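Trier et plier le linge dans une petite chambre

Publié dans la rubrique Maison pratique
Texte : Noeline Whitcombe
Niveau : facile

Quand on n'a ni buanderie ni grande table, le linge propre se trie sur le lit. La méthode décrite ici demande une bassine, un lit et un peu de méthode dans l'ordre des pièces. Elle convient à une chambre où l'on circule mal et où une partie des affaires est encore en cartons.

Ce qu'il faut

Une bassine en plastique à bord épais, assez large pour contenir une lessive complète.
Un lit, ou la moitié d'un lit si l'autre moitié est prise.
Des cintres pour les chemises et les robes.
Un sac en tissu pour ce qui part ailleurs : dons, retouches, affaires à rendre.
Un chiffon sec pour le sol.

Préparer la place

Ouvrez les rideaux. Les taches qui ont résisté au lavage se voient à la lumière du jour, beaucoup moins sous une ampoule. Le noir et le bleu marine se confondent aussi très facilement le soir, surtout les chaussettes.

Repoussez les oreillers et les couvertures vers la tête du lit. Ne les posez pas par terre, vous auriez à les secouer ensuite. Tendez le drap du plat de la main : un tissu plié sur une surface froissée reprend des plis.

Posez la bassine au sol, contre le lit, du côté de votre main la plus habile. Sur du carrelage, passez d'abord le chiffon. Une manche finit toujours par traîner. Si des câbles ou une multiprise se trouvent près de l'endroit choisi, laissez un bon écart et ne faites jamais passer un fil sous la bassine.

Premier tri : les grandes pièces

Commencez par ce qui dépasse. Les vêtements longs et sombres recouvrent le reste et empêchent de voir ce qu'il y a dessous. Sortez-les, secouez-les une fois, étalez-les à plat sur le lit. Un manteau léger ou une robe se met tout de suite sur cintre. Un pantalon se plie en deux dans la longueur, puis en trois.

Viennent ensuite les serviettes et les draps. Pour un drap housse, glissez les mains dans deux coins, rabattez-les l'un dans l'autre, faites de même avec les deux autres, puis posez le tout sur le lit et ramenez les bords élastiqués vers l'intérieur. Le rectangle obtenu n'est pas parfait -- cela n'a pas d'importance, il tiendra dans l'armoire.

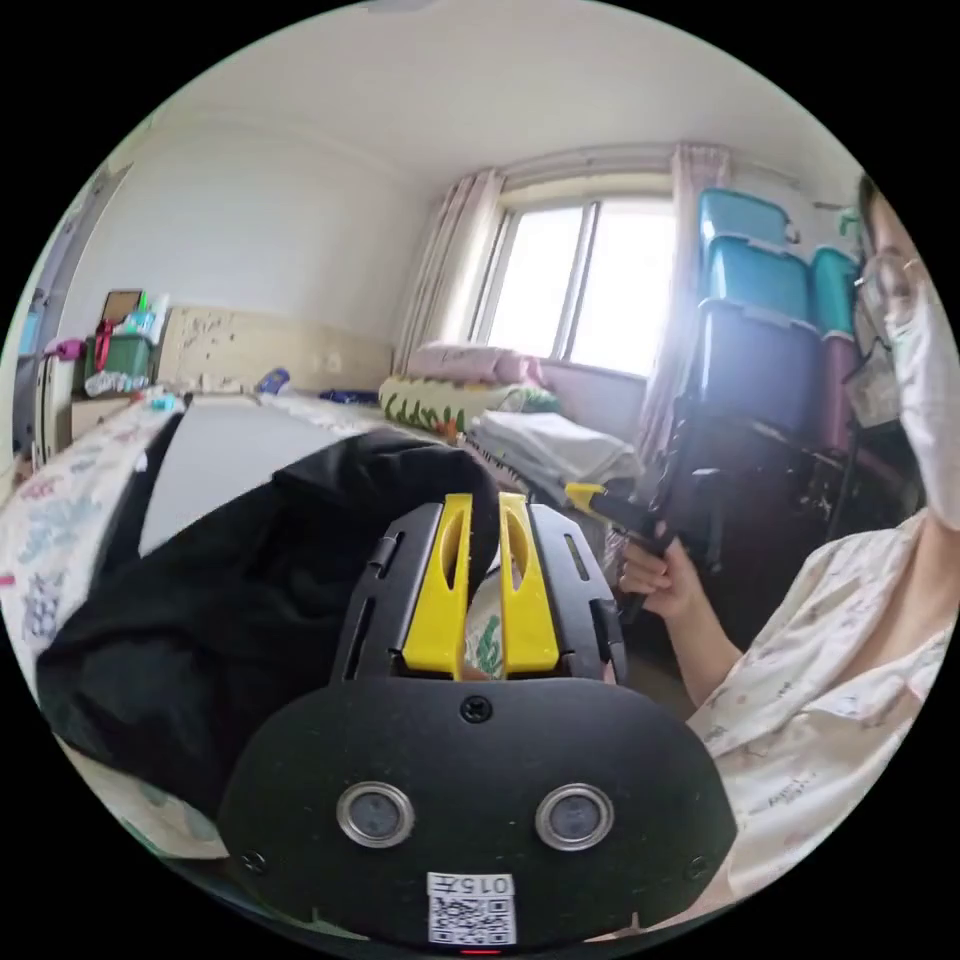
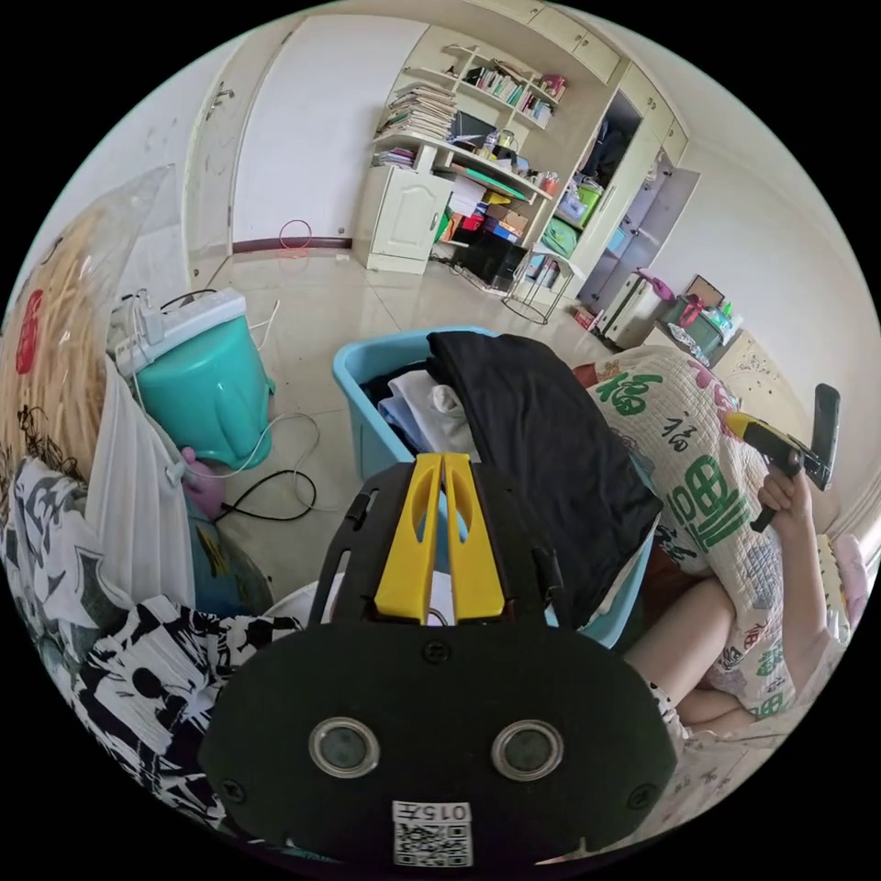 Le lit sous la fenêtre, puis la bassine bleu clair et son linge.

Maison pratique -- n° 126 -- p. 2

Deuxième tri : les petites pièces

Une fois les grandes pièces sorties, le fond de la bassine se vide vite. Faites trois tas sur le lit : le clair, le foncé, et ce qui doit être relavé. Pour ce dernier tas, soyez stricte. Une chemise qui sent l'humidité ne s'arrangera pas dans un tiroir.

Les tee-shirts se plient face contre le lit : rabattez un côté jusqu'au milieu du dos, repliez la manche, faites la même chose de l'autre côté, puis pliez en deux de bas en haut. Si vous rangez debout dans un tiroir, ajoutez un pli. Agnese Mockus, qui nous a transmis cette façon de faire, roule les siens pour les valises et les plie pour l'armoire.

Gardez les chaussettes pour la fin. Celles qui restent seules vont dans une enveloppe ou une petite boîte, toujours la même, que l'on vide à la lessive suivante.

Le sac des départs

Laissez le sac en tissu ouvert sur le lit pendant tout le tri. Un sac souple s'affaisse, calez-le contre le mur ou contre une pile déjà faite. Tout ce que vous n'avez pas porté depuis l'hiver dernier mérite qu'on se pose la question. Fermez le sac dès que vous avez fini et portez-le près de la porte d'entrée.

Si vous vivez encore dans les cartons

Après un déménagement, on est tenté de remettre le linge plié dans un carton en attendant l'armoire. C'est possible, à condition qu'il soit parfaitement sec. Écrivez le contenu sur le côté du carton et non sur le dessus, sans quoi l'inscription disparaît dès qu'on empile. Les cartons de linge vont en haut de la pile, ceux de livres en bas. Ne masquez pas la fenêtre, il faut pouvoir aérer, en novembre comme en été.

Ranger la bassine

Retournez-la et essuyez le dessous, puis l'intérieur. S'il reste un dépôt gris de lessive, de l'eau tiède et une éponge suffisent. Rangez-la sur la tranche derrière une porte, ou gardez-la à plat sous le lit pour le linge à repasser.

Remettez les oreillers, rabattez la couverture, et pensez au tas à relaver, qui reste souvent oublié au pied du lit.

Dans le prochain numéro : recoudre un bouton sur un tissu épais, par Tarmo Jõgi.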